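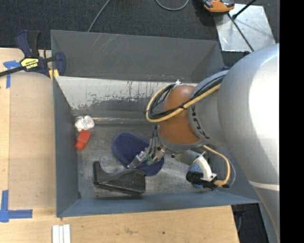 Corrosion Inspector (Protective Coatings), Field Team
Prudeo, Gallardo office

Employment type: full time, permanent
Reports to: Cormac Cullinane, Head of Inspection
Travel: up to three nights per week

Prudeo inspects and reports on the condition of painted and lined steel in storage tanks, hoppers, chutes and pedestrian bridges. The field team covers 121 sites under term contracts. The oldest structure on the register is a riveted water tank at Roria, built in 1962 and still in service.

Duties

Carry out visual surveys of coated steel and grade rust, blistering, cracking and flaking against the client's specification.
Measure dry film thickness with magnetic gauges and record readings by panel. Typical specified thickness on our sites is 325 microns.
Perform pull-off adhesion tests and soluble salt tests before recoating work.
Witness blast cleaning and check surface profile, dew point and steel temperature before each coat is applied.
Enter findings in Fledirum, our reporting system, within two working days of leaving site.
Calibrate gauges and keep the calibration log current.

Requirements

Coating inspector certification at level 2 or equivalent.
Three years of site experience, including at least one year on immersed or abrasion-exposed linings.
Fitness to work at height and in confined spaces. Training in both is provided if current certificates have lapsed.
Valid driver's license.
Clear written English. Applicants who are shortlisted will be asked to write a one-page defect report from supplied readings.

Knowledge of cathodic protection is useful but not required.

Conditions

The working week is 40 hours. Some contracts require Saturday work during plant shutdowns, paid at time and a half. A company vehicle, gauges and protective equipment are supplied. The boot and eyewear allowance is $200 per year. Travel time over one hour each way is paid.

To apply

Send a résumé, copies of certificates and one redacted inspection report to Cormac Cullinane at the Gallardo office. Applications close at 5 p.m. on the last working day of February. Interviews will be held in person and include a practical gauge exercise on test panels. Agency submissions are not accepted.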